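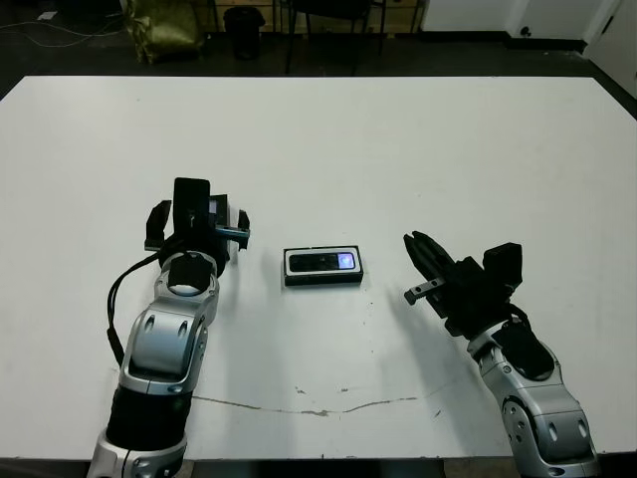 첨부 1. 작업대 상판, 표면에 갈색 선

티켓 번호: 3031
제품: Ploko 재고 동기화 모듈
접수처: Gurcombe 창고 운영팀
접수일: 2021년 5월 31일
상태: 해결됨(후속 조치 1건 남음)

증상
Masri 주문 시스템에서 내려온 출고 지시가 Ploko 대기열에 들어온 뒤 처리되지 않음. 관리 화면에는 "동기화 중"으로 표시되나 재고 수량은 변하지 않음. 서비스 재시작 직후 100건까지 정상 처리되고 다시 멈춤. 오류 팝업은 없음.

환경
서버 1대, 로컬 DB 사용. 시간대 설정은 Asia/Seoul. 방화벽 정책은 최근 변경 이력 없음.

확인 내용
1) 네트워크: Masri 측 엔드포인트 응답 정상. 패킷 손실 없음.
2) 디스크: 여유 공간 충분. 로그 순환 정상.
3) 대기열: 미처리 1788건. 맨 앞 레코드의 상태값이 LOCKED로 고정되어 있음.
4) 로그: 배치가 끝날 때마다 아래 메시지 반복.
WARN batch commit skipped: cursor not released

대기열 맨 앞 레코드는 상자 품목이며, 뚜껑과 본체가 별도 품목 코드로 등록되어 있음. 두 코드가 같은 상위 코드를 참조하고 있어 품목 마스터를 대조함.

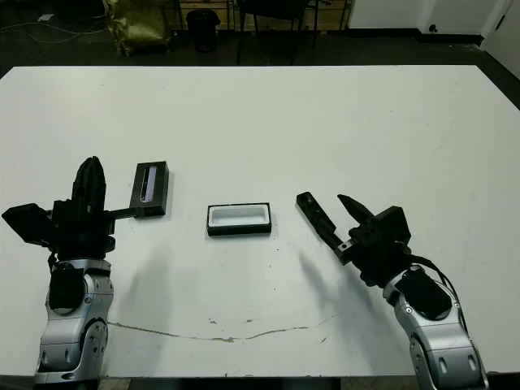

첨부 2. 검은색 상자 부품 두 점, 오른쪽은 열린 상태

대조 결과 상위 코드 중복은 정상 등록으로 확인. 품목 데이터는 원인에서 제외함.

원인
배치 크기 기본값이 100으로 설정된 상태에서 커밋 후 커서가 반환되지 않음. 연결 풀 설정 파일에 release_on_commit 항목이 누락되어 있었음. 이전 버전 설정 파일을 그대로 복사해 업그레이드한 서버에서 재현됨.

조치
- 서비스 중지 후 설정 파일 백업
- release_on_commit=true 추가
- LOCKED 레코드를 PENDING으로 변경
- 서비스 시작, 대기열 소진 확인
미처리분 전량 반영됨. 재고 수량은 Masri 쪽 집계와 일치. 경고 메시지 재발 없음.

남은 작업
업그레이드 스크립트에 설정 항목 누락 검사를 추가하는 건은 Ternodmont 개발팀으로 이관. 6월 정기 배포에 포함 예정. 그 전에 같은 증상이 발생하면 위 조치 순서를 따르고 본 티켓에 로그를 첨부할 것.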